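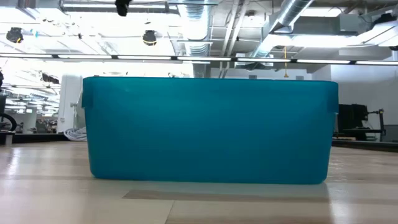
Speaker notes - "One Bin at a Time"
Hastico Community Hall, 24 August 2019
Slot is 27 minutes, leave 6 for questions

OPENING

Hi everybody, thanks for coming, find a seat, there are more up front and I don't bite. (Wait for the door to close, it sticks.)

So I want to start with my hall closet. In December I opened it to get the wrapping paper and a bag of extension cords came down on my foot. I stood there on one leg, saying words I won't repeat in a community hall, and I thought, okay, I own too many things with no address. That's how I think of it now. A thing with an address gets put back. A thing without one goes on top of another thing.

Ask: who here has a drawer, a closet or a chair like that? (Hands. There's always somebody with a whole room. Be nice to them.)

WHY ONE BIN

Everybody starts by buying a stack of bins. I did it too! I came home with 21 of them from the Ullon clearance sale and I was so pleased with myself, and then I had a closet full of junk and a living room full of bins. Pause here, people laugh, let them.

So now it's one bin. A big rectangular one with a lid, the kind you can carry by the grips at the ends. You fill it, you deal with it, you empty it, you start over. The bin is the size of the job. If you only have an hour, the bin is an hour. My first closet took me 4 bins' worth, spread over a couple of weeks, and I never once had to step over a pile to get to the bathroom.

Color - I like a strong color, teal or something close to it. In my house a clear bin turns invisible after a week and a gray one looks like it came with the building. A bright one sitting on the floor nags me. I want to be nagged.

(Skip the bit about my sister's garage if we started late.)

HOW TO FILL IT

Set the bin down somewhere flat with space around it. A table is kinder to your back than the floor, and you can see what you're doing. Then go shelf by shelf, top to bottom, and everything on that shelf goes in. Don't sort yet! This is the hard part, because you'll find the photo envelope from 1998 and want to sit down with it. Put it in the bin. It'll still be there in ten minutes.

Heavy things first, flat on the bottom. Cords get wrapped and tied before they go in or they will marry each other. Glass goes in a towel, and hey, you've packed the towel as well.

Stop when you're level with the rim. If you have to lean on the lid you've gone too far, and the thing you lean on will be the one thing that cracks. Ask me about the cake stand. No, don't, I'm still sad.

Lift test: pick it up by both ends and walk across the room. If you make a noise when you lift, take something out.

THE SORTING PART

Drink some water, I always forget to here.

Now the bin goes on the kitchen table and you take things out one by one. Keep, give, toss. I know you've heard that before, it's on every magazine cover. What I add is that "keep" has to come with a place, said out loud. "Batteries, left kitchen drawer." If I can't finish the sentence then the thing isn't a keep yet, and it goes back in the bin for the next round. Yes, I talk to myself. My dog thinks it's all for him.

The give pile leaves the house that same day, even if it only gets as far as the car. Mine goes to the Siregar thrift shop, they take most things except pillows and car seats - check with them first on anything electric.

LABELS

Quick one. Masking tape and a fat marker, on the short end, so you can read it when the bins are pushed in side by side. I put mine on the lids for years, and lids get swapped. I once carried a bin marked CHRISTMAS LIGHTS up two flights of stairs and it was full of boots.

Write what's in it the way you'd ask for it. "Beach stuff" beats "seasonal recreation." I had a label maker and it made me pompous.

WASHING THE BIN

People always ask, so do it before they do. Lukewarm water, dish soap, soft cloth. Go around under the rim where the grit hides. Leave it open to dry all the way before the lid goes on, overnight if you can. No scouring pads on colored plastic, they leave it cloudy.

CLOSING AND QUESTIONS

Homework! Pick one shelf tonight. A small one, the one over the washing machine or wherever.

Handouts are on the table by the coffee. Next talk is the Vorkari Library one, same idea but for kitchens, bring a picture of your worst cabinet.

If no questions come, tell the tent pole story. Keep it short this time. Stack the chairs before leaving and drop the key back through the slot.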